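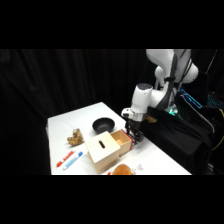

Lurnamska Shared Robotics Lab
Working group on bench practice – minutes, May meeting
Started 2:05 pm, finished a little before 4

Chair: Gemma Orlandini
Minutes: Khôi Tôn
Also present: bench users from the Liva and Flalum projects, two people from the Arain safety office (one by phone)
Apologies: none received

1. Previous minutes
Accepted with one correction. The speed limit in item 4 should have read "with a person inside the tape", and the last four words had been dropped. Khôi has fixed the shared copy.

2. Where we are with the bench rules
Gemma opened with good news, and plenty of it. The draft has now been used on every tabletop session since the last meeting, which comes to 819 logged runs, and people are filling in the log without being chased! She thanked the Flalum group in particular for writing proper sentences in the comments column. The whole log stands at 3,522 entries going back to the first version of the form, and Khôi has started tidying the older ones so the categories match.

The Arain office said it was the first set of lab rules they'd been sent that fitted on two pages. The group would like to keep it that way.

3. Speed with people nearby
Long discussion, a really useful one. The draft says 200 mm per second at the tool whenever anyone is inside the taped area. Liva asked whether this could be relaxed for drawer tasks, where the slow approach makes a run drag on. Arain was firm that a half-open drawer is exactly the sort of place a finger ends up, and that a gripper beside a drawer front should be treated as a pinch point even when the arm is stopped.
Agreed: 200 mm per second stays, for all tasks. Liva may propose a faster setting for runs with the area clear, in writing, with their stopping distance measurements attached.

4. Objects on the table
Gemma is very keen on this section and so is nearly everyone else. Mixed objects are where the interesting work is – soft toys, markers, bowls, boxes with drawers – and the rules should encourage variety while keeping the bench safe. Wording agreed as follows:
a) Anything with a cap keeps its cap on unless the task is about the cap.
b) Food may be used as a task object. Real food is labelled and binned at the end of the session, and no one eats at the bench.
c) Glass and blades stay off the table without sign-off from the chair.
d) Clear plastic goes on the setup sheet by name, as it is easy to miss against a white surface.
e) Soft toys are checked for loose threads before use.
Flalum asked if (b) covers play food. It doesn't, but label it anyway, please.

5. Cables and drapes
Khôi reported on cable dressing. Cables along the arm need to be clipped, with enough slack for the full reach of the wrist, and the clips checked by hand before the first run of the day. Everyone liked the suggestion from Liva of doing one slow sweep through the whole range while watching the cables and nothing else. It goes in as a required step.
Drapes: black cloth is great for a plain background and we want to keep using it. Two conditions were added. It must be kept out of the arm's path, and it must never cover an emergency stop or a vent. Cables on the floor under cloth were raised as a trip hazard – Arain to send wording.

6. Emergency stop drill
Each new user presses the stop during a moving run before they are signed off. Flalum tried this with their latest starters and said it took 15 minutes per person, including the restart, and that people came away much more relaxed about using it. Terrific result. The drill becomes compulsory for new users and yearly for everybody else.
Khôi asked that drill stops be marked with a D in the log so they don't get mixed up with real ones.

7. Any other business
The setup sheet needs a bigger box for notes. Agreed, with feeling.
Liva offered to translate the two pages for their visiting students. Warmly accepted.
Query about whether the rules apply after hours. Yes, the same rules at all hours, and no lone working with the arm powered.

Actions
Khôi – update the draft with items 3 to 6, circulate for comment
Khôi – add the D code and enlarge the notes box
Liva – stopping distance measurements, if they wish to pursue item 3
Arain – wording on floor cables under cloth
Flalum – write up how they run the stop drill, half a page at most
Gemma – book the same room for next month and ask about the heater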